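Ticket: Wage loss checks short on Bekach claim
Queue: Claims Support / Workers' Comp
Status: Pending carrier
Opened by: Teresa Kavanagh, Tierney HR

8:40 am
Employee on our Bekach site hurt his shoulder, claim accepted, medical bills paying fine. Wage loss checks are wrong. Coming out way low every time. He has called me twice already. Need someone to look at the average weekly wage on file please.

9:15 am - support
Pulled the file in Alus. Average weekly wage was built off base hourly only. No overtime in there. Did you send the full wage statement or just the pay stubs?

9:32 am
Full statement. Uploaded it in September, same batch as the incident report. Has overtime on every line. Also a shift bonus of 1,000 that should count, I think?? Not sure on that one.

9:50 am - support
Found the upload. 9 pages, but Alus only shows 5 under the claim. The rest got filed under Correspondence so the adjuster never saw them. Overtime is on the missing pages. Moving them now.

10:05 am
OK. Can you check nothing else landed in the wrong folder? I also sent the doctor's work restrictions and the light duty offer.

10:20 am - support
Restrictions are there. Light duty offer is there but unsigned. Did he sign it? If he turned it down the carrier is going to ask.

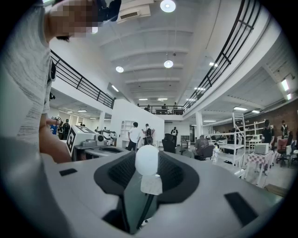 Attachment 1: gray machine body, black recess with post and white ball

10:41 am
He signed, I have the paper copy in my desk. Will scan after lunch. Scanner on this floor is down agian.

11:10 am - support
Re-ran the wage calc with the overtime pages in. Gross for the best pay period is 2,555, the old calc had nowhere near that. Sent to the adjuster at Zuster with a request to correct the weekly rate and issue back pay on the earlier checks. Bonus question went with it. Whether it counts depends on the state and how it was paid, so that's their call. Please don't tell him a number yet.

11:18 am
Wasn't going to. What do I tell him tho, he has rent due

11:25 am - support
Tell him the wage record is being corrected and the carrier has it. He can call the adjuster direct, number is on his last check stub. He should keep cashing the checks he gets. If he has a lawyer, all of this goes thru the lawyer's office instead. Does he?

11:31 am
No lawyer that I know of. Will ask.

1:55 pm
Signed light duty offer uploaded. Put it under Claim Documents this time, can you confirm you see it

2:10 pm - support
See it. Right folder. Adjuster replied, got the wage pages, reviewing. No date given. Setting this to pending carrier, will ping them again if it goes quiet. Seperate ticket opened for the Alus folder problem so the long uploads stop splitting.

2:14 pm
Thx. Leave this open until the first corrected check is out.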